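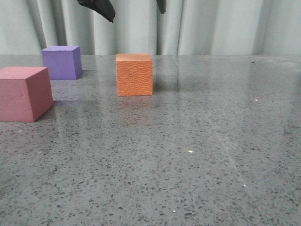

Kleiner Thread über Schaumstoffwürfel, weil ich seit gestern Abend über nichts anderes mehr rede und meine Familie mich gebeten hat, das woanders zu tun. 🧵

---

Also: Ich habe bei Korkar ein Set bestellt, Marke Didix, eigentlich als Mitbringsel für meinen Neffen. Der wird zwei. Die Würfel sind inzwischen ausgepackt und liegen bei mir, der Neffe kriegt ein Buch.

---

Warum ich so begeistert bin? Die sind LEISE. Wer schon mal unter einer Wohnung mit Holzbausteinen gewohnt hat, weiß, wovon ich spreche. Runterwerfen, drauftreten, Turm umschmeißen, man hört so gut wie nichts.

---

Der Rosaton ist übrigens viel schöner als im Shop. Da sah er nach Kaugummi aus, in echt ist es eher so ein altes, staubiges Rosa. Ich würde mir sofort einen Pullover in der Farbe kaufen.

---

Was man wissen muss: Schaumstoff merkt sich alles. Der rosa Würfel hat schon ein paar kleine Macken und eine leichte Falte, und das wird sicher nicht weniger. Mich stört es nicht, aber wer makellose Kanten will, ist hier falsch.

---

Hat jemand Erfahrung mit Waschen? Auf der Packung steht nur »feucht abwischen«. Ich hatte früher welche von Ahonen, die durften in lauwarmes Wasser mit einem Spritzer Spüli, dann ausdrücken und auf ein Handtuch legen. Ging super, hat aber ewig gedauert, bis sie durchgetrocknet waren.

---

(Bitte NICHT auf die Heizung legen. Frag nicht. Ein Würfel von damals ist seitdem ein Trapez.)

---

Und jetzt zum Tisch, danach fragen ja doch wieder alle. Grau, gesprenkelt, glänzend, und ich liebe ihn sehr! Krümel sieht man auf den Sprenkeln kaum, das ist für mich als Mensch mit Toastgewohnheiten ein echtes Argument.

---

Fingerabdrücke sieht man dafür umso besser, gerade im Gegenlicht. Ich wische mit einem Mikrofasertuch und lauwarmem Wasser, danach trocken nach. Von dem Steinpflegezeug von Culell bin ich wieder weg: 500 ml in der Flasche, und nach jedem Auftragen hatte ich Schlieren.

---

Der hellgraue Vorhang dahinter war ein Restposten. Ich wollte erst Senfgelb und bin froh, dass es ausverkauft war. Vor dem Grau wirkt jede Farbe gleich ein bisschen ruhiger, sogar mein Durcheinander.

---

Er muss nur dringend mal gebügelt werden. Oder sind Falten bei Vorhängen Absicht? Ich habe beschlossen: Absicht.

---

Spielideen bisher: stapeln natürlich, nach Farben sortieren, und Würfel in eine Schüssel werfen (darin bin ich erschreckend schlecht). Eine Freundin nimmt ihre als Stempel, Fingerfarbe auf eine Seite und ab aufs Papier. Dafür würde ich aber alte opfern.

---

Zum Aufbewahren nehme ich einen Stoffbeutel mit Kordelzug. Schaumstoff bitte nicht quetschen und dann monatelang schwere Sachen draufstellen, sonst kommen die Ecken nie wieder richtig raus.

---

Nachtrag, weil es in den Antworten kam: für ganz kleine Kinder, die noch überall reinbeißen, würde ich sie nur rausholen, wenn man danebensitzt. Da ist schneller ein Stück abgeknabbert, als man gucken kann.

---

Im Oktober gibt es wohl neue Farben. Ich brauche keine. Falls Grün dabei ist, sagt mir trotzdem bitte Bescheid 💚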